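Changing my counselor after a few sessions

Vega Gallardo
I had 9 sessions with a counselor in Ulthorpe. She is kind, but I do not feel I can speak freely. Is it rude to ask for another one?

Renji Chiba
It is not rude. Write a short message to the office — you do not need to give reasons.

Karthikeyan Chacko
I changed two times. Third was good.

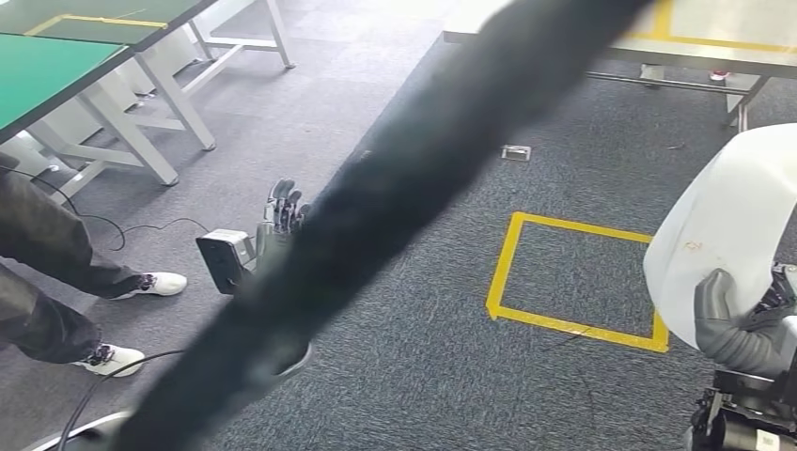
Will the new counselor read my old notes?
Usually only if you agree to it, so ask the office before your first visit.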